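We got off the bus in Plincombe at nine on Sunday with wet shoes and far too many sandwiches, and I'd do it all again tomorrow. The legal aid collective there opened its doors for the day, and what a place! Two floors over an old print shop, full of people who sit with arrested protesters, write up injuries, and chase complaints for years if they have to.

Skye Rankin showed us the archive first. It holds 3,648 witness statements, going back to the Marchal plant strike, all filed by street corner (I loved that, you can pull out one crossing and read it from every side). She let us read a few with the names covered. One woman had written down the shoulder numbers of three officers on a bakery receipt.

Upstairs, Lech Sowa ran the street medic session. We rinsed each other's eyes with saline and laughed a lot, but he was serious about notes: time, place, what hurts, who saw it. More than 163 people have taken his course, and he still learns every name.
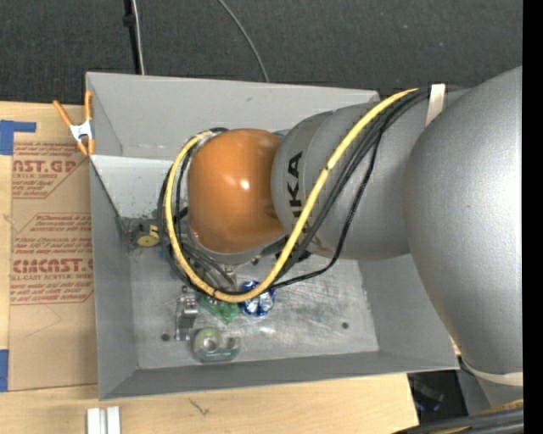 Do you have to have been arrested to ask them for help? Anyone who was at a demonstration can call or drop in, and so can their families.

The next open day is in December. Bring your own mug, the kitchen ran out by noon.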